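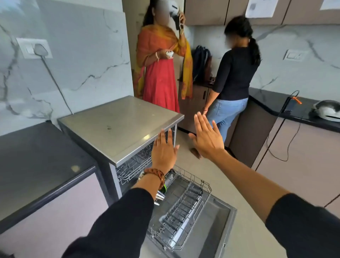

4. Setting the water softener

1. Press Menu on your Gelent 300 and hold it until the panel beeps. It will beep anyway; wait for the second one.
2. Dip the test strip in cold tap water and match its color to the chart on page 156.
3. Choose the matching level with the arrow key. There is no back arrow. If you overshoot, go all the way around.

CAUTION: Use dishwasher salt only. Table salt will clog the unit, however fancy the jar.

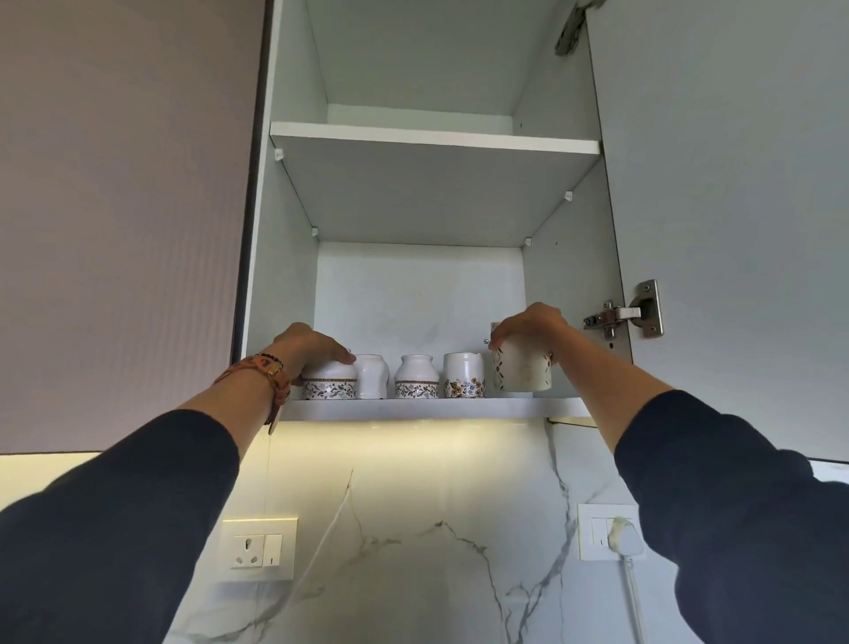

Photo: Aldo Villa / Donati

4. Press Start to save. Closing the door first cancels everything, so leave it open.

NOTE: Repeat after moving house.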